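Home Posts Projects Reading About Search

Coffee, two arms, and learning when to wait

I have been itching to write this one up! Since August I've been working on a method we call Flitine, and last night I finally had numbers worth sharing. The idea is simple enough to explain over a drink: a policy for two arms should learn how long to hold off, as well as where to go. Most of our earlier policies at Sivstead copied the motions well enough and then tripped over the timing, with one arm starting in while the other was still busy.

Making coffee is a great test for this. One arm deals with the cup, the other deals with the machine, and each of them depends on the other at a few awkward moments.

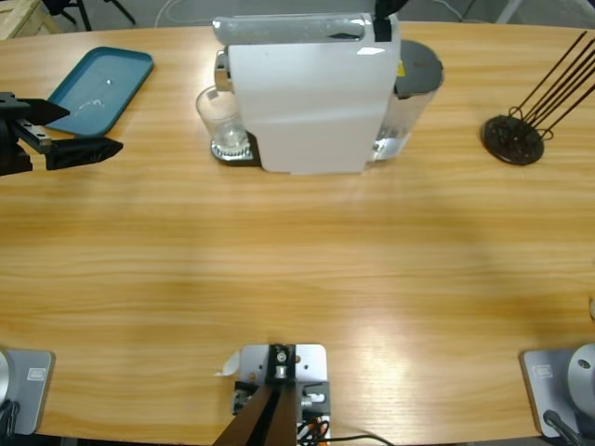
Issue 7

We trained on 600 demonstrations, all teleoperated, plenty of them by Zane Lukoševičius, who has far steadier hands than I do. The baseline (Basby, our older policy) sees the camera views and predicts a short chunk of motion for both arms together. Flitine keeps all of that and adds a small head for each arm that predicts "go" or "hold" from what the other arm is doing. It's a tiny change - the extra code fits on my laptop screen - and I didn't expect much from it.

Over 100 trials per policy, Flitine cut the arm-to-arm conflicts to nearly half. I ran the count again before I believed it!

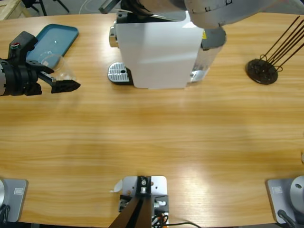

Conflicts are only part of the story, and the piece I'm most excited about is what the hold signal does for perception. When an arm is allowed to wait, it gets more frames before it commits to a grasp. That matters a lot with a clear plastic cup, where the camera gets little more than a few shiny outlines to work with, and a gripper coming in close hardly makes it easier. Pärn, our depth model, still struggles with clear things, so any extra look is welcome.

Next up is a longer version of the task with 2 drinks in a row. I also want to try training the hold head on its own data, maybe with much shorter demos. If you've tried something similar, please write to me - I'd love to compare notes.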